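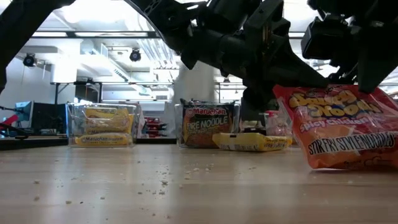

Tornholm puts its tabletop robot rules out for anyone to use

6 July 2022

Well, we finally did it! After a long stretch of arguing over commas (and a few things more serious than commas), I'm very happy to say that the Tornholm Good Practice Guide for Tabletop Handling is out today, and it's free.

I've been running the rules desk at Tornholm since we started, and the guide began life as a sheet taped to the end of a bench. It has grown to 16 pages and 11 rules, all for people who have robot arms picking up everyday packaged goods: noodle packets, snack bags, anything that crinkles and slides.

Most of it is plain stuff. Write down the speed limit for each task before the arm is powered up. Keep hands off the table while the arm is enabled, even if a packet has slipped and you're dying to straighten it. Check the fingertips at the start of every shift. Retire a packet once a seam splits, and log it. Rule seven, on wiping down the tabletop between runs, got the most mail of any of them, and I still think we could have made it stricter.

Our friends at Vukov and Khasawneh tried the January draft on their own benches and sent back 300 comments between them. I read every one! The section on stop buttons was rewritten from scratch because of those notes, and it's much better for it.

Hindano is handling the printed edition, a first run of 100 spiral-bound copies that will lie flat next to a keyboard. Labs and small shops can ask for one through the Tornholm front office, and the plain text version is on our website now.

Comments for the second edition are open, so please send us yours, grumpy ones included.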